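Recessed block

A recessed block is a small solid piece, usually square in plan, with a shaped opening sunk into its top face. The opening is most often circular or square, and takes a peg, pin or plug of the same section. Such blocks are used in fitting exercises, in sorting work and in the teaching of basic tolerances. They are normally kept in shallow open trays when not in use.

Form

The body is a plain cube or a flatter slab. The sides are left without markings, so that the piece is identified from above by its opening alone. A blind recess stops at a floor inside the body, while a through recess passes out at the base. Blind recesses are preferred where the peg must come to rest at a known depth.

A matt finish is common, as gloss surfaces throw reflections that hide the edge of the opening. Dark grey is a frequent choice for the body. Against a pale or brightly coloured tray it gives a clear outline, and the shadow on the inner wall of a round recess remains readable under side light.

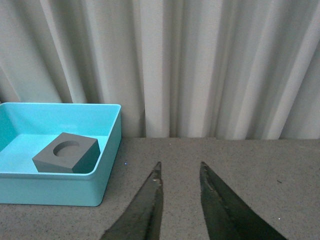

Trays and storage

The usual tray is a rectangular plastic tub with low walls and rounded corners. Low walls allow a block to be lifted out from the side as well as from above. A block set close to a wall is harder to grasp on that face, and handling guides advise turning it so that two opposite faces stand clear.

The Prisurholm pattern, drawn up by Teguh Lumenta, specifies a block 60 mm wide with a seat of 61 mm in the matching holder. The later Oson pattern keeps these sizes but allows a slab body. Blocks of the 2 patterns may share a tray.

Sorting by opening

In the simplest exercise, round-holed pieces go into the tray and square-holed pieces stay on the table.

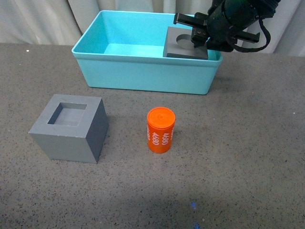
The reverse arrangement is equally valid, provided that it is kept throughout a session. Farah Sinaga's handbook, written for the Potadbridge workshops and revised in March, sets a full course at 100 placements. A piece set down on its side is counted as a fault – the opening must face upwards at rest.

Care

Dust gathers in blind recesses and is removed with a dry brush. Worn edges at the mouth of a square recess are checked with a Le Roux gauge, and pieces outside the limit are withdrawn.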